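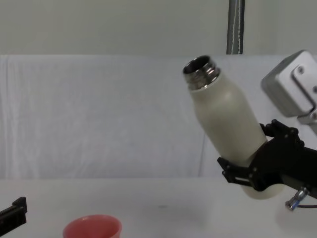

A reader in Zeltcombe asks whether a metal-necked bottle really needs taking apart and scrubbing if it has only ever held water. They rinse theirs under the tap each evening, they say, and it still has a smell by the middle of the month.

The short answer is yes, it needs a proper wash, and more often than most of us manage. We had several messages along the same lines after the spring issue, so this month's kitchen item is given over to insulated bottles and the cups that go with them.

Start with the neck. On most insulated bottles the inside is smooth and gives very little trouble. The screw thread is another matter. Every time you drink, a little is left in the grooves, and then the cap goes back on and holds it there until the next time. A rinse goes straight past it. Use an old toothbrush with a drop of washing-up liquid and work round the thread, following the grooves, then do the same inside the cap. Look at the rim as well, particularly if you wear lip balm.

The seal in the cap usually comes out. Ease it with the handle of a teaspoon and not a knife, which will nick the rubber. Wash it separately and leave it on a saucer overnight. If it has gone grey or stiff, replace it. The hardware shop in Cosgrove keeps a drawer of them at 94p each, and they will measure your old one at the counter if you take it in.

For the inside, use a bottle brush with a long handle and a soft head. Fill the bottle halfway with warm soapy water, brush down to the base, tip it out and rinse until there are no suds. Hold it at a slant under the tap while you turn it, and the water will run round the shoulder, where the soap tends to stay.
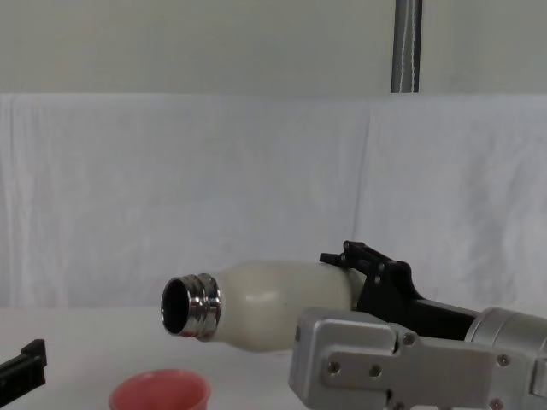 Cap off, ready for a look at the thread.

If the smell is still there after that, try bicarbonate of soda. One heaped teaspoon is enough for a 600 ml bottle. Top it up with warm water, leave the cap off, and let it stand from teatime until the next morning. Tea and coffee stains will generally lift with the same treatment, though an old stain may want doing twice. Don't use bleach on stainless steel. Don't put neat vinegar in and forget it either; a splash in plenty of water for half an hour is fine for limescale, and we do get limescale in Zeltcombe.

Several of you asked about dishwashers. Check the base or the leaflet. Some painted finishes will go through without harm and some will come out chalky, and a pale matt finish shows it worse than a dark one. If you have lost the leaflet, wash by hand. Marks on the outside of a cream bottle can be taken off with a damp cloth and a little bicarbonate paste. Avoid the green side of the sponge.

Drying is the part that gets skipped. Shake the bottle out, stand it upside down on the rack for an hour, then turn it the right way up and leave it open on the side until you next need it. 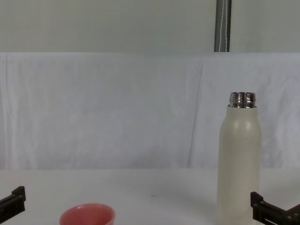 Putting the cap on straight after washing shuts the damp in, and that is very likely what our reader is smelling. The cap and bottle should be kept apart between uses. A small hook by the window does for the cap if it has a loop.

Cups are easier. Plastic ones can go in the bowl with everything else, but wash them before anything greasy. Curry and tomato sauce will colour a light plastic for good if they share the water for long. Squash leaves a tide line just under the rim, which comes off with a fingertip and soap if it is caught the same day. When the inside has become rough with scratches it is time for a new one, or the old one can go to the shed for seeds and screws.

We would also suggest keeping one cup with the bottle if you carry it for a child. Smaller hands find a wide metal neck awkward, and pouring out a little at a time saves a good deal of mopping.
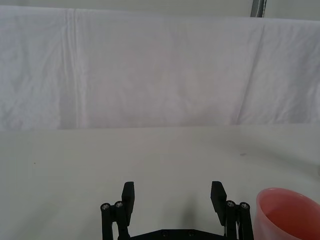
Pink plastic cup for pouring into.

A routine that works in our own kitchen: soap and hot water every evening, toothbrush round the thread at the weekend, seal out and bicarbonate every 14 days. Bottles used for milk or anything sweet should have the full wash the same day, seal included.

Two notices to go with this. The Fivmont refill point is working again after its new tap was fitted, and it is open from 8 am. The nozzle is set high enough for a tall bottle to stand beneath it. Please don't touch the bottle neck against the nozzle. It was refilled from 179 times in its first week back, according to the counter on the side.

Bottles left behind at the Clomon Hall are on the shelf by the cloakroom until the end of June. After that, any in good order will be washed and put in the jumble sale. If one is yours, the cap may be in the separate tub underneath.

Next month: chopping boards, and how to get onion out of them.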